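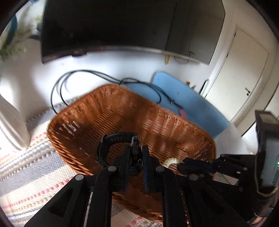 Photo: Clundik home pages / reader archive

How to make one basket for all the small electronics in the living room

In our flat the living room is the place where every small device goes to rest. The watch comes off in the evening, a charging cord stays on the sofa, and next morning we look for both. I tried a drawer, then a shelf, and now for two years I use a basket, and it is the method I want to explain. It takes one evening and you probably have most things already.

What you need

One basket with low sides, rectangular if possible. A brown wicker one is good.
A piece of felt or an old tea towel for the bottom.
Soft cable ties, the type with hook and loop.
Paper labels and a pencil.
A second box or bag for the things which you will take out.

Step 1. Choose the basket

Measure first the place where the basket will live. Ours goes on the lower shelf beside the television, so the height was more important than the length. A rectangular basket uses the shelf better than a round one. Pass your hand along the inside before you buy, also in the corners. Wicker has sometimes sharp ends, and they scratch a watch glass. If you find one, cut it with small pliers and rub the place with fine sandpaper.

I paid 1,320 for mine in the Sârbu shop, with the felt included. The bigger model was 2,380 and I am glad that I did not take it. A big basket becomes full of other things very fast.

Step 2. Collect everything on the floor

Put the basket on the rug and bring all the small electronics of the room to it. Look behind the television, under the cushions and near the plants. Long black cables which belong to the television or the router do not go in. Leave them where they are connected, you can tidy them on another evening.

On a rug with stripes small black parts are difficult to see, so keep the little pieces (adapters, earphone tips) on a plain towel while you work.

Step 3. Decide what stays

I have a simple rule: in the basket goes only what somebody in the house used in the last month. A smartwatch, its charger, one cord for the phone, the remote control. The rest goes to the second box. When I did this the first time I had 9 chargers and I could say the purpose of four.

Step 4. Prepare the cords

A spiral cord is the easiest, it makes itself short. Lay it at one side of the basket and do not pull it straight, and do not put a tie on it, the coils will lose their form. A straight cord you roll in a loose circle, as wide as your palm, and close with one soft tie. Please do not wind it tightly around the charger. The cable breaks just at the plug, I have lost two in this way.

Write on the label the name of the device and fold it around the cord near the plug.

Step 5. Put the watch in last

Wipe the watch with a dry cloth, the strap also. If the strap is a curved one of rubber or similar, let it keep its curve and lay the watch on its side, so the glass does not touch the wicker. Heavy things should be in the basket before the watch and never on top of it.

Step 6. Find the permanent place

The basket should stand near a socket, but not in the sun and not on the floor where people walk. Do not charge anything inside the basket. Take the device out, charge it on a hard surface and put it back when it is full.

Keeping it in order

Once a month I empty the basket on the rug, shake out the felt and clean the wicker with a dry brush. In winter I use the Zovalis brush with the long hair, but an old paintbrush does the same work. Cords without owner go to the second box, and in June I bring this box to the recycling point.

If you have small children, choose a basket with a lid and put it higher. Button batteries should not be in it at all, keep them in a closed tin in a cupboard.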